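Kraftwerk Husik

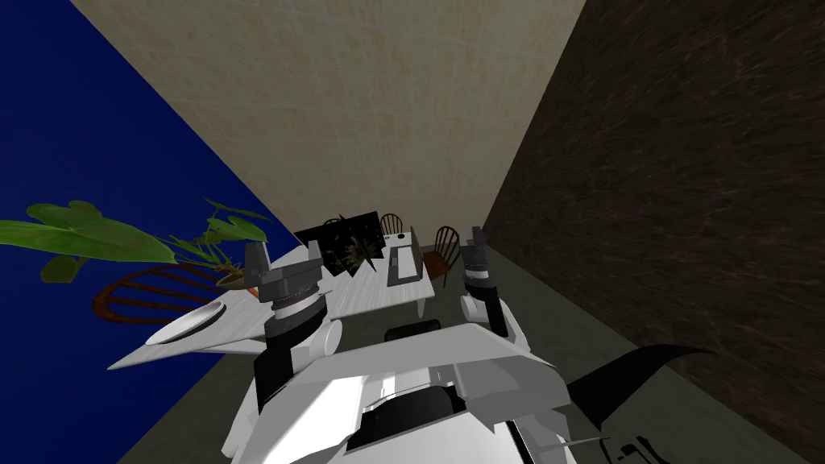

Weißer Tisch in einem computergenerierten Raum mit blauer, beigefarbener und brauner Wand

Das Kraftwerk Husik ist ein Pumpspeicherkraftwerk mit einer installierten Turbinenleistung von 150 MW. Betreiber ist die Ekinci Wasserkraft. Die Anlage dient der Bereitstellung von Spitzenlast und Regelleistung und ist über die Schaltanlage Plidby an das Hochspannungsnetz angebunden.

Lage und Aufbau

Das Oberbecken liegt auf dem Höhenrücken Hustitico, das Stauziel beträgt 1.002 m ü. M. Es ist als Ringdamm mit Asphaltoberflächendichtung ausgeführt. Als Unterbecken dient der Stausee Plidby, der bereits vor dem Bau des Kraftwerks zur Niedrigwasseraufhöhung genutzt wurde. Beide Becken sind durch einen 2.013 m langen Triebwasserweg verbunden, der aus einem flach geneigten Oberwasserstollen, einem gepanzerten Druckschacht und einer Verteilrohrleitung besteht. Am Übergang zum Druckschacht befindet sich ein Wasserschloss mit unterer Kammer.

Maschinentechnik

Im Schachtkraftwerk sind zwei baugleiche Maschinensätze mit vertikaler Welle aufgestellt. Jeder Satz besteht aus einer reversiblen Francis-Pumpturbine und einem Motorgenerator. Der Anlauf im Pumpbetrieb erfolgt über einen statischen Frequenzumrichter bei ausgeblasenem Laufrad. Die Generatorspannung beträgt 11 kV. Als Absperrorgane dienen Kugelschieber auf der Oberwasserseite und Drosselklappen auf der Unterwasserseite.

Betrieb

Die Anlage wird fernüberwacht. Revisionen finden in der Regel im April statt, wobei die Maschinensätze nacheinander außer Betrieb genommen werden. Der Wasserspiegel im Stausee Plidby schwankt betriebsbedingt, die Uferzone im Bereich des Auslaufbauwerks ist deshalb gesperrt. Das Kraftwerk ist schwarzstartfähig.

Zuletzt aktualisiert: 2. Juni 2024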